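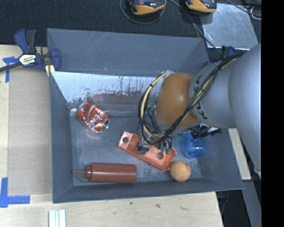 It's the cable again, Raquel reckoned, before I'd even got my coat off, and I said no way, I re-tied that loop myself on Monday! Well. The arm did 50 picks without a hiccup, then froze over the bin on the next one and threw fault 8. Same as last time, when Kumar swore blind it was the firmware. I hit the stop, gave it 2 minutes, homed it, and off it went like nothing had happened (grr). So tomorrow I swap the whole harness, if Brandão ever sends the spare. They promised it for August, the cheek of them. Home late, toast for tea.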